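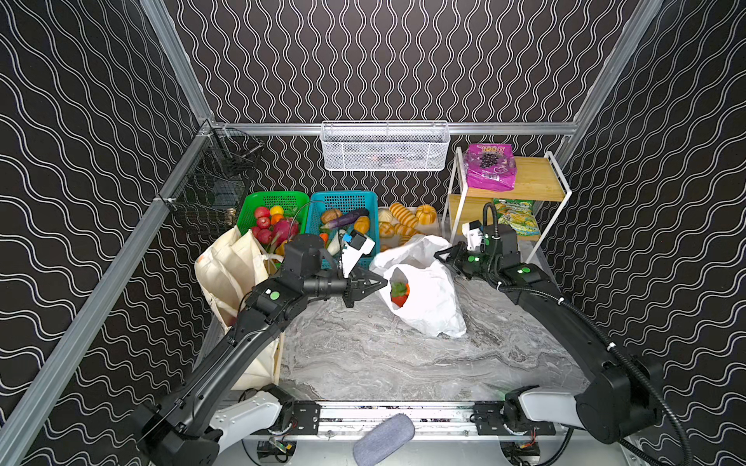
Fenix Bags and Baskets – item set, README

Posted 1 December 2020 by the Jitico household items group

This site uses cookies to remember your settings. Accept | Manage preferences

Fenix Bags and Baskets is a list of ordinary grocery items, the baskets they are kept in and the bags they get packed into. It comes with pictures and a short text record for each packing. The set covers fruit, carrier bags and cloth totes. Cooking, storage in a fridge and anything in glass are out of scope and will stay that way.

Status

Version 3. The October version had the same fruit list but used one code for all bags. Bags now have their own codes, and old records have been recoded to match. If you have a copy of version 2, replace the whole folder and don't merge the two.

What is in the set

items.csv – one row per item, with its code, plain name, main color and usual basket
bags.csv – one row per bag, with material, handle type and print
packings.csv – one row per packing, 100 rows in this version
notes/ – free text, one file per packing, not always filled in
pictures/ – PNG files, named by packing number

There are 33 item codes. Of these, 25 are fruit and the rest are bags and baskets. Item codes are never reused, so there are gaps in the numbering where something was withdrawn.

Fruit

Fruit is recorded by the name a shopper would use: lemon, orange, dragon fruit, apple. Varieties are not recorded. Where a piece can't be told apart from another kind in a picture, the picture label says "round, red" or "round, green" and the item code is left blank. Small red round pieces are the usual trouble, and users who need a firm count of apples should work from packings.csv and leave the picture labels alone.

The dragon fruit has a code of its own. It was once filed under "other" with the coconut and the pineapple, and some older notes still say "other" for it.

Baskets

Baskets are plastic and are labeled by color. The color field takes one word, so bright green and dark green are both "green". Basket position is given as left or right as seen from the front edge of the table. "Back" is assumed unless the record says otherwise.

A basket is listed as holding fruit if at least one piece is in it. It doesn't need to be full.

Bags

Two materials are in use, plastic and canvas.

Plastic bags are the thin kind with no shape of their own. The state field can be flat, crumpled or open. A bag that is partly open but folded over on itself is entered as crumpled. This was a point of disagreement between the people labeling for Harb and for Giston, and version 3 follows the Harb reading.

Canvas totes are entered with print, handle and lining. The handle field is "woven strap" or "cut-out". Lining is "none" where you can see the plain back of the cloth inside. Prints get a few words only, such as "flowers, stripes, circles". Lettering is typed exactly as it can be read, with three dots for the part that can't. Please don't guess at the rest of a word.
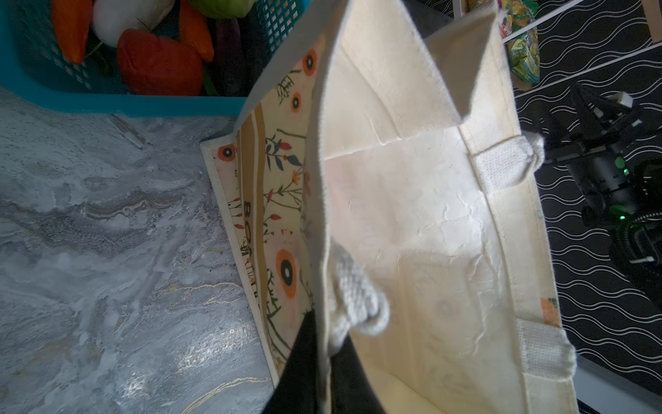 Canvas tote, open, seen from above. Handle: woven strap. Print: flowers, stripes, circles. Lettering: BO...

A tote is open when the inside bottom can be seen. Handles lying across the opening don't change that, but they get an extra mark in the "handle in the way" column. A tote standing up and a tote tipped to one side are both open if the bottom shows.

Labeling rules

1. Label what can be seen in that picture. Don't carry a label over from the picture before it.
2. One code per item. Two oranges are two rows.
3. Handles are part of the bag and have no code.
4. If the inside of a bag can't be seen, leave "contents" blank. Blank and zero mean different things.
5. Creases and folds are not labeled.

Known problems

Pale cloth under bright light loses its detail, and the bottom of a cream tote can look white. Color for totes should be taken from bags.csv.

Prints show through thin canvas. A few early labels list a circle on the inside of a tote that is really on the outside. Most have been fixed – if you find one that hasn't, send the packing number.

The weight column in items.csv is empty. It was added for Giston and has not been filled in. Scripts should skip it.

Corrections

Send the file name, the row and what it should say. Corrections go into the next version and are listed in changes.txt under the item code.

Get an email when a new version is posted. Enter your address to subscribe. You can unsubscribe at any time.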